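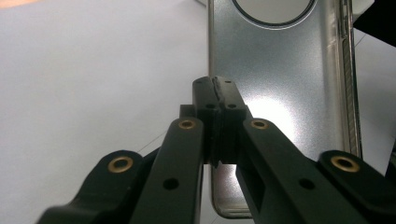

Gripper pads slip on phone, school club project, help??

Elis Hughes
Posted in Robotics > Student projects

Hi all, first time posting. Our club at Giststead has to do a pick and stand task for the July meet. Pick up a phone, stand it on its end, let go, phone stays up. We're using the Kurken two finger hand gripper, black printed one w/ the brass bushings. Jaws close fine with nothing in them, tips meet all the way up. But on a phone with a smooth metal back it just slides out, usualy halfway through the lift. Paper cup is fine, marker is fine. Phone weighs 163 g so not heavy.

Tried squeezing harder, fingers start to flex. Tried rubber bands, they roll off. Do we need new pads or is it the linkage? Budget is 40 dollars total and we already spent some of it. Thanks

Keisha Szabo
Pads, almost certainly. Hard plastic on smooth metal, not much friction there no matter how hard you squeeze. Had the same thing with our team two seasons ago.

What we did: took the pads off, sanded the faces with 330 grit (800 is too fine, leaves it slick), wiped down with alcohol, stuck on thin silicone sheet with contact glue. Leave it overnight. Don't cover the screw holes or you'll be digging glue out later, ask me how I know.

Also check where you're grabbing. Go across the narrow edges, a bit above the middle, so it hangs straight and doesn't twist. If the phone has a clear case on leave it on if the rules let you, way more grip than bare metal.

Flex is a seperate problem. Wiggle each outer arm at the bushing with the jaws closed. Any play there, fix that before you touch the motor or trigger settings.

zielinski_fan
just use hot glue on the tips. worked for me

Elis Hughes
Thx Keisha. Arm on the left does have a little wiggle, didnt think to look. Getting silicone tomorow. Does thickness matter much?

Keisha Szabo
Thinner is better, thick stuff squishes and the phone leans when you let go. And skip the hot glue, it peels.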